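Wanigasekara Community Kitchen and Garden
Progress report to the Stillireck Fund
Second period, to Sun 15 September

Dear friends at the Fund,

Thank you for your patience with this report, which reaches you a little after the tomatoes and a little before the squash. It has been a full summer and I have tried to put down the parts that matter for the grant, along with a few that probably don't but that I think you would enjoy hearing.

Where we are with the garden

When I last wrote, the lower beds on Narow Street were still under cardboard and compost and looked, I will admit, rather sad. They are now planted from one end to the other. The beans did well, the chard did better than anyone wanted, and the peppers were slow until the hot spell in the second half of the summer, when they all came on at once and we could hardly pick them fast enough. The carrots were poor again. The soil at that end is heavy clay and it will take more than one season of leaf mold to loosen it, so for next year we plan to keep roots out of there altogether and grow cabbages.

The drip lines you paid for went in over a weekend in early summer and have cut down the evening watering a great deal. We lost one length to a garden fork, and the replacement came out of our own small repairs money. The rain barrels are connected on the north side only. The downspout on the south side needs a new bracket before it can take the weight of a diverter, and our landlord has agreed to see to it.

Cooking classes

We promised you 16 classes over the year and have held all but 4 of them. Attendance has been strong, with 178 places taken so far, counting people who came more than once. The evening class on cooking dried beans filled up first, to my great surprise – I had expected it to be the bread. The bread class did run long both times, and families with small children had to leave before the loaves were out of the oven, so we have moved it to a late morning start and will see if that suits people better.

Several families asked for recipes they could follow without much reading, and we have started a set of large-print cards with short steps. They are plain things, typed up and copied, but they go home in people's bags and come back with sauce on them, and I take that as a good sign. A Spanish set is in the works and should be finished in October.

We have also been talking in class about what people drink with their meals, and about reading the sugar line on a label, which turned into one of the livelier conversations of the summer. Bottled drinks are sold on nearly every corner in the neighborhood, and people had plenty to say about price, about what their kids will and won't accept, and about water with a slice of cucumber in it (opinions were divided).

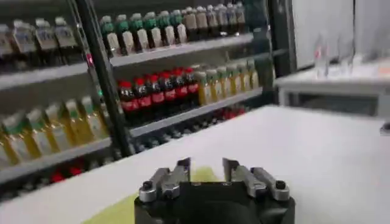 Money

Spending is close to the plan you approved. Seeds and seedlings came in under budget thanks to a generous discount from Vetari Nursery, and ingredients for the classes came in over, mostly on account of oil and flour. We would like your permission to move what is left in the seed line over to ingredients. It is a small sum and it would carry us through the remaining classes without our having to ask people to chip in, something I would very much like to avoid. The full figures are in the spreadsheet sent with this report.

What comes next

The fall garlic goes in once the beans are cleared, and we will sow a cover crop of rye and vetch on the beds that are resting. The last classes will cover soup, freezing and storing the harvest, and a holiday baking day that people have been asking for since spring. We still need a second large stockpot and a decent set of measuring cups, and if you know of a school kitchen or church hall that is clearing out its cupboards, please send them our way.

You are welcome to visit any time. Saturday mornings are best, and there is nearly always something to eat.

With warm thanks,
The Garden Coordinator
Wanigasekara Community Kitchen and Garden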